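Mavley halts sponge-stacking runs after gripper fails to release

Mavley has stopped unattended runs on its small-parts handling benches after a gripper stayed closed at the end of a placement and the arm lifted away with the part still in its fingers. The arm then swung back toward its start position and struck the edge of the bench before a technician reached the stop button.

Nobody was hurt. One finger of the gripper was bent and a cable clip was torn off the arm. The bench was out of service until the following Wednesday and is running again, but only with a person standing at it.

The work being done was a stacking routine that Mavley uses to test soft-object handling. The arm picks up a kitchen sponge, carries it over a second one and sets it down on top. Sponges are used for this because they squash under the fingers and do not always spring back the same way, which makes it hard for the controller to tell when it is holding something and when it has let go.

According to the company's notice, sent to staff and to customers with the same model of gripper, the routine had completed 200 placements that day without a stop. On the next one the controller sent the open command and received a signal that the fingers had opened. They had not. The arm carried on to the next step with no further check.

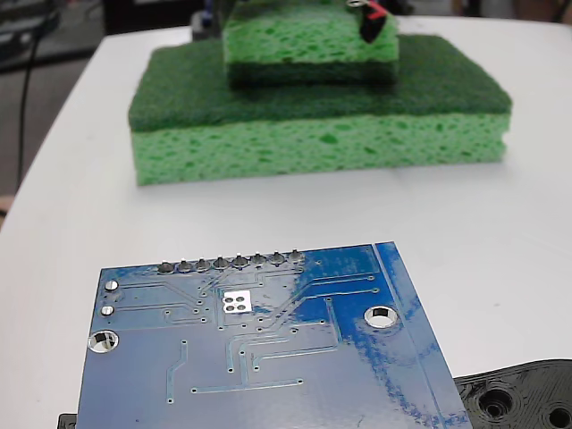
Irena Tokarz said the false signal was the part of the report that worried her most, and that a gripper which stays shut is a nuisance while a gripper which says it is open when it is shut is a safety matter. She asked that the wording of the notice be changed to say so, and the second version, sent out two days after the first, does.

The fault was traced to the position sensor inside the gripper. A connector had worked partly loose, and when the sensor dropped out the firmware filled the gap with the value it expected to see. Steseo, which supplies the gripper, has confirmed the behavior and says it affects units shipped since January. It has issued a firmware update that stops the arm when the sensor signal is missing for more than 60 milliseconds.

Steseo says 400 units are covered by the update. Owners are asked to install it before the next powered run and to check that the sensor connector is fully seated — it should click, and it should not move when the cable is pulled lightly. Units where the connector does move should be sent back for a replacement housing at no charge.

Mavley has made 3 changes of its own. The arm now pauses above each placement until the finger position has been read twice. Speed on the return move has been cut. The stop button has been moved from the back of the bench to the front, where the operator stands.

Urszula Duda, who runs the benches, said the log from the day had been kept in full and would be shared with any customer who asked for it. She said unattended runs would stay off until the updated gripper had gone through a full week of supervised work, and that a bent finger was a cheap way to find the problem.

Questions about the firmware update should go to Steseo support. Please have the serial number from the base of the gripper ready.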